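How Robots Learn From Examples
A Learning Page for Young Readers, Grades 3 to 6

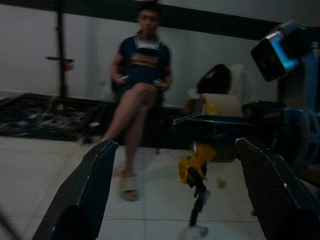
A view from a small camera at a robot's wrist. The two dark shapes in front are the robot's gripper fingers. A person sits beyond them, holding a small object in each hand.

Think about how you learned to tie your shoes. A grown-up probably showed you the loops more than once. You watched, you tried, and your fingers slowly learned where to go. Many robots are now taught in a similar manner. They are shown a job many times, and a computer studies what was shown.

This page explains how people gather those examples. It was prepared by the education office of the Vulilano Learning Center, with help from Gorazd Kovačević, who leads the teaching room for our robot, Fusik. Words printed in capital letters are explained in the word list near the end.

What is an example?

In everyday speech, an example is something that shows what you mean. If a friend asks, "What is a mammal?" you might answer, "A dog is a mammal. So is a whale." You have given two examples.

For a robot, an example is a record of a job being done from start to finish. Suppose the job is to pick up a sponge and put it in a bowl. One example begins when the arm starts to move and ends when the sponge is in the bowl. Everything the robot's cameras see during that time is saved. So is every movement of the arm, and every opening and closing of the gripper. People who work with robots call this record a DEMONSTRATION.

A single demonstration of the sponge job lasts 30 seconds or less when it is done by a person with practice. A beginner needs longer.

Why not simply tell the robot what to do?

For many years, people wrote out each step for a robot. This still works very well in certain places. In a factory, the same part may arrive at the same spot all day long. The robot can be told exactly how far to move, and it will move that far every time.

A home or a classroom is different. A cup may be near the edge of the table in the morning and under a newspaper in the afternoon. Towels fold themselves into new shapes whenever they are dropped. It would take a very long list of instructions to cover every case, and the list would still have gaps in it.

When a computer learns from examples, it looks for patterns. It compares what the cameras saw with how the arm moved. After enough examples, it can make a good guess about how to move when the cup is in a place it has not been before. The part of the computer program that learns in this way is called a MODEL.

The camera at the wrist

Hold one hand out in front of you as if you were going to pick up a pencil. Now imagine that you had an eye on your wrist. You would see your own fingers very large and close, and the rest of the room behind them.

A wrist camera sees in this way. In the picture on this page, the gripper fingers are the nearest things, and there is an open gap between them. Through the gap you can see the white floor tiles. When the gripper closes around something, the camera is in a very good position to watch.

A wrist camera moves whenever the arm moves. It may point at a table at one moment and at a floor, a wall, or a person at the next. For that reason, many robots have a second camera that stays still and watches the whole work area. The pictures from both cameras are saved together, with the time marked on each one, so that the computer can match them.

How a person guides the arm

There are several ways to show a robot arm what to do. The three listed here are the ones our visitors ask about most often.

Guiding by hand. A person takes hold of the arm and moves it gently, the way a coach might move your elbow when you are learning to throw. The robot records where each of its joints goes. The person's own hands may appear in the camera pictures, and this must be allowed for.

Guiding with controllers. A person holds a controller, or one in each hand. When the hand moves, the arm copies it. A button or a trigger opens and closes the gripper. The person may sit or stand a short way from the robot.

Guiding with a second arm. A person moves a small arm, and a larger arm follows along. The small arm is called the leader and the large arm is called the follower.

The person who guides the robot is called an OPERATOR. It is careful work, and it can be tiring. Operators at Vulilano take turns and stop for rests.

How many examples are needed?

The answer depends on the job. Pressing a large button is easy to learn. Folding a shirt is hard. For our own sponge job, operators recorded 131 demonstrations during the month of August. Each one was then checked by a second person. When the checking was finished, 116 were kept.

What happened to the other 15? They were set aside. In several, the sponge fell outside the bowl. In one, the operator sneezed and the arm jumped. Others had no sound reason against them except that the recording began too late and the first part of the movement was missing.

A demonstration that goes wrong can still be useful. Some teams save such records in a separate place, with a label that explains the mistake. A model can be taught to tell a good try from a poor one, if it is given both kinds and told which is which.

Changing things on purpose

If the sponge always starts in the same corner, the model may learn only about that corner. It may reach there even when the sponge has been moved. To prevent this, the operators make changes between one demonstration and the next. They slide the bowl to a new place. They turn the sponge on its side. They switch on a lamp, or draw the curtain. They trade the blue bowl for a green one.

Mr. Kovačević keeps a chart on the wall with a box for each kind of change. After each demonstration the operator marks a box, and the next operator can see at once which boxes are nearly empty. "When I began, I thought I was mixing things up very well," he told our young visitors. "Then I looked at the chart and found that I put the bowl on the left almost every time. I am left-handed, and I had not noticed."

Labels

Each demonstration is given a short sentence in plain words, such as "Put the sponge in the bowl." This sentence is a LABEL. It tells the model what the job was. Labels must be written with care. If one person writes "sponge" and another person writes "the yellow thing," the model may not know that both mean the same object. At Vulilano, operators choose from a printed list of words, and new words are added only after the group has agreed on them.

Testing what was learned

Once the examples have been gathered, the model studies them. This is called TRAINING. It can take hours, and the robot arm does not need to move at all while it happens. Afterward the model is put in charge of the arm, and the team watches closely with a stop button within reach.

In its first test, Fusik was given the sponge job in 6 new arrangements of the table. The team wrote down each result, including the failures. Then they returned to the teaching room and recorded more examples of the arrangements that had caused trouble. Gathering and testing are usually repeated many times in this order.

Rules for the teaching room

Children who visit the teaching room are asked to follow these rules.

Stay behind the line on the floor while the arm is switched on.
Do not touch the cables.
Do not reach between the gripper fingers, even when the arm is still.
Tell an adult if you do not wish to be seen by the cameras.
Ask as many questions as you like.

An activity to try at home or in class

You will need a partner, a scarf, a cup, and a small soft toy.

One partner is the robot and wears the scarf over the eyes. The other partner is the operator and stands behind. Place the cup and the toy on a table. The operator gently guides the robot's hand to the toy, then to the cup, and says "open" or "close" when the fingers should move. Do this three times with the toy and the cup in the same places.

Now let the robot try without any guiding. Was the toy found?

Next, move the cup to a new place and let the robot try again with the scarf off. Talk together about what your eyes told you that your hand did not know. Write down one change you would make if you were going to give three more examples.

Word list

DEMONSTRATION: a record of a job being done, with camera pictures and arm movements saved together.
LABEL: words added to a record that tell what it shows.
MODEL: the part of a computer program that learns from examples.
OPERATOR: a person who guides a robot.
TRAINING: the time when a model studies its examples.

For teachers and parents

This page may be copied for classroom use. It is the second in a set. The first, "What Is a Joint?", and the third, "Robots That Sort", may be requested from the education office.

Page last reviewed May 18, 2020.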